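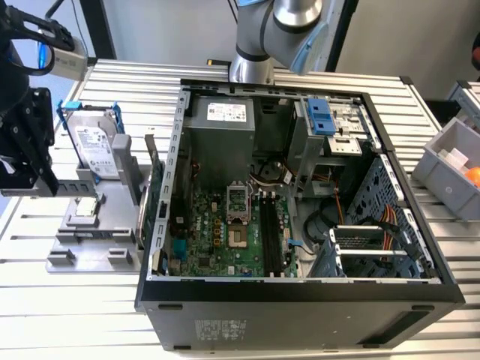

Photo: Sang-wook Seo

Search this site Enter keywords

Moon Street Residents' Association
Minutes of the meeting held in June 2021
2 min read

Present: Ye-seo Min (chair), Sang-wook Seo (minutes) and nine residents. Apologies from the Flavier Court flats.

1. Minutes of the last meeting were agreed with one change. The hall hire bill was £211, not £121.

2. Recycling day. Delter quoted £484 for a lorry and driver for the morning. Devent has not replied. Agreed to accept Delter. Small electricals and computers can be brought this time, no fridges.

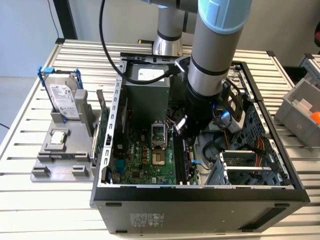

Desktop computer with the side panel off.

3. Play area. The fund stands at £1,795 against a target of £4,000. The council will not look at the drawings until August. Ye-seo to ask for a site visit before then – mornings are best. 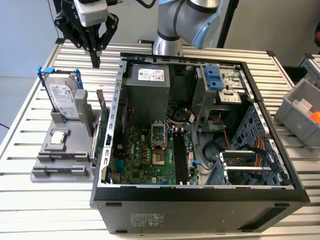

4. Leaflet. Sang-wook read out the draft wording for the recycling day. Two residents found it too long and the paragraph on parking was taken out. It was asked whether computers with parts missing would be accepted, such as one with an empty processor socket. Yes, they will. Leaflets to go to both ends of the street.

5. Any other business. The lamp outside number 14 is still out. Reported again.

Next meeting to be arranged by email.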